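3.2 Shell waste at the household level
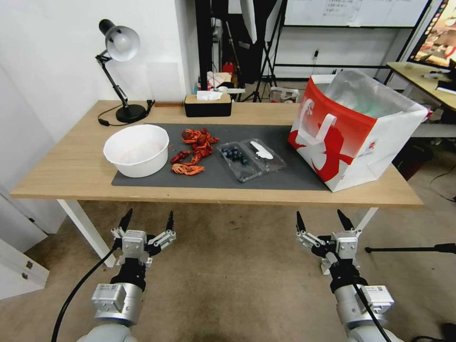
One respondent from Bakwood objected to the word "waste" in our first questionnaire, saying that the shells go into the soup pot before they go anywhere else, and that a family who throws them away on the same evening is a family who does not cook. We kept this remark in mind when we wrote the second version of the form. The item now asks "What happens to the shells after the meal?" and leaves the answer open.

Figure 2. Cooked crayfish on a gray table mat, with a round white basin and a clear two-part container.

The survey was made in two districts, Mada and Bakwood, which differ in the way the kitchen refuse is collected. In Mada, the households have a separate bin for food scraps, and it is emptied every week. In Bakwood there is only one bin for all refuse. We sent 700 forms and received 504 that were complete enough for the analysis. Forms in which the respondent answered only the part on buying, and not the part on disposal, were left out from Table 4 but they remain in Table 3.

Most respondents buy crayfish already boiled, or boil them at home on the day of purchase. Freezing of live animals was rare in both districts. The portion on the plate is mostly not eaten: the edible part is the tail, and in large animals also the meat of the claws. The head, the shell and the legs stay behind. For this reason a small number of meals can fill a kitchen bin quickly, and the smell was the complaint we met most often in the open answers. Several respondents in Mada wrote that they keep the shells in the freezer until the collection day. In Bakwood this habit was mentioned too, but less often, and some people there carry the bag to the street container directly after they eat.

Use of shells for stock was reported more by older respondents. We expected that it would also depend on the size of the household, but the difference was small and we do not discuss it further. Use in the garden, mostly dried and crushed under tomato plants, was reported in both districts. A few respondents had tried it once and stopped, as the buried shells were dug out by animals at night.

We must mention one difficulty with the weights. The respondents were asked to weigh the shells with a kitchen scale, and many did this together with the wet paper or with lemon and corn from the same meal. The seasoning liquid also adds to the weight. The weights given in Table 4 are therefore too high, and we can not correct them with the data that we have. In the October round we plan to ask for drained shells only.

For comparison, the waste from the restaurant kitchens in Escobedo is treated in Section 3.3. It comes in larger and cleaner lots, without household refuse mixed in, and the composting trial at the Clovent site was done only with this material. The results of that trial should not be applied to household shells before the salt content of both is measured.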